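The airing cupboard had got to the stage where you open the door with one hand and hold the other out ready. So on a grey afternoon in July I took the whole lot out, made a pot of tea, and started on the pile that had been bothering me since we moved to Whitcombe.

My friend Vasanthi Howlader folds everything into thirds, always has, and I've tried to be like her for years. Towels I can manage. It's the big soft things that beat me, the ones with no obvious corners, and I had rather a lot of those.

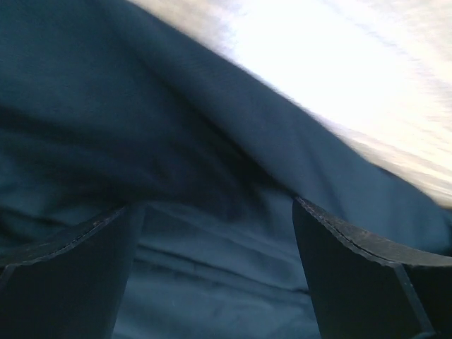
I did the washables first — anything that smelt of cupboard went straight in the basket — and then sat down on the floor with my tea to be strict with myself about the rest. Seven pillowcases and not one matching pair! I kept them all, of course, as I'll be making lavender bags again for the Burnidcombe fair and old cotton is lovely for that.

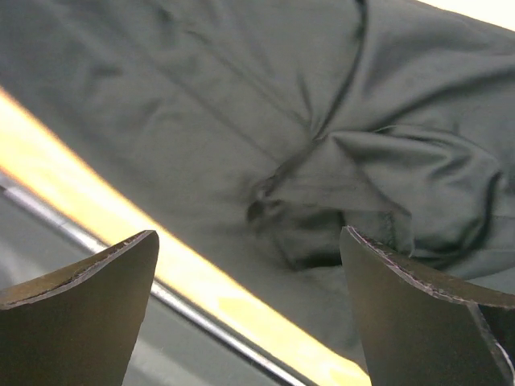

Slippery fabrics are another matter altogether, and I don't think I'll ever be neat with them. You smooth one side and the other slides off on its own little holiday. The grey-green one puckers all along its seam as well, and once it has bunched up in the middle you may as well shake it out and begin again, which I did, twice, muttering. Albane Ferrand tells me to roll that sort of thing and be done with it, and I think she may be right. I'll try it tomorrow, when I tackle the bottom shelf.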